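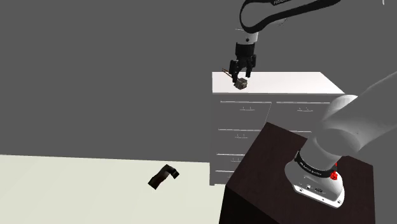 One reader of last year's list wrote in to say the wheel nuts should come first, before the coupling, before anything, and that anyone who leaves them to the end will be doing them in thongs on the side of the highway. Fair call. I've moved them up. I've also had a go at tidying the rest, so if you printed the old one, chuck it out and use this.

CARAVAN PRE-TRIP CHECK, with my comments
Van: Kong (single axle, old, heavy in the nose)
Run: Gamden to Hevotport, overnight at Zillbridge

Wheels and tyres

Wheel nuts to torque. OK
Comment: 99 newton metres on ours, and yours will be different, so look in your own book. I do them in a star pattern and then go round again. One on the left side took a smidge more the second time, the rest clicked straight away.

Wheel nuts again after the first leg. TO DO
Comment: There's a big gravel pull-off 70 km out of Gamden with shade and a bin, so that's where I'll do it. The wrench lives behind the driver's seat now and not at the bottom of the front boot under the awning poles (learnt that one in the rain).

Tyre pressures, cold. OK
Comment: Did these at six in the morning before the sun got onto them.

Tyre condition and age. WATCH
Comment: Plenty of tread but the date stamps are getting on, and there's some fine cracking starting on the right side wall. I'm happy for this trip. I wouldn't be happy for a summer one, so new tyres are on the list for when we get home, ouch.

Spare. OK
Comment: Pumped up and the bracket's tight. Please actually crawl under and put a gauge on it!

Coupling and chains

Hitch locked down, pin in. OK
Comment: I wind the jockey wheel down after and lift the back of the car a touch. If the coupling stays put, good.

Safety chains and shackles. OK after fixing
Comment: One shackle was finger tight and the pin had gone rusty. Swapped it for a rated one from the hardware shop. Chains crossed, clear of the ground, enough slack to turn.

Jockey wheel up and clamped, or off. OK
Comment: Off. In the boot.

Breakaway battery. OK
Comment: Test light came on green. I pulled the pin too, and the brakes grabbed.

Lights

Tail, brake, both indicators, number plate. FAIL, then OK
Comment: Number plate light was out. I cleaned the contacts with a bit of fine sandpaper and it came good, but I'm carrying a spare globe because I don't trust it. You need a second person for the brake lights, or back up to a garage door at dusk and look in the mirrors.
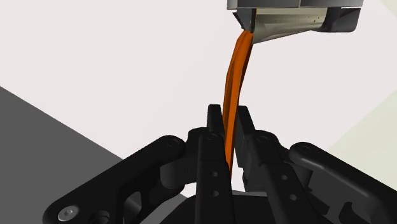

Plug and socket get their own line this year, seeing how much trouble a bit of green crud on the pins can cause. I gave ours a squirt of contact cleaner and wiggled it in and out a few times. The cable was hanging too low as well, so it's now looped once over the chain mount and it clears the road nicely, even on a full lock turn.

Gas

Bottles off at the valve for driving. OK
Comment: Both of them. The fridge can run off the car.

Hoses and regulator, soapy water test. OK
Comment: Dish soap and an old paintbrush, gas on, stove off, look for bubbles. None. If you do get bubbles, turn it off and get a gasfitter, don't go tightening things yourself.

Gas and smoke alarms. OK
Comment: New battery in the smoke alarm. The dog has forgiven me for the noise.

Vents clear. OK
Comment: A wasp had started building in the lower fridge vent. Evicted.

Water and weight

Tank level. OK
Comment: Ours holds 58 litres and I travel with it full, as it sits over the axle and Kong tows better for it. Some people swear by empty. Weigh your van both ways if you can get to a public weighbridge.

Ball weight. OK
Comment: Was over the first time I checked. Moved the toolbox and the camp oven back to the middle and that sorted it. I do miss having the camp oven by the door.

Inside

Cupboards latched, fridge door locked, hatches down. OK
Comment: Do the roof hatch LAST and say it out loud. We lost a lid somewhere before Zillbridge in September and drove the rest of the way with a chopping board taped over the hole.

Fire extinguisher. OK
Comment: Gauge in the green, bracket by the door, not behind the chairs.

Fire blanket. MISSING
Comment: Still in the kitchen at home after the barbecue. Going to grab it now, and the four wheel chocks as well, which are holding up a pot plant.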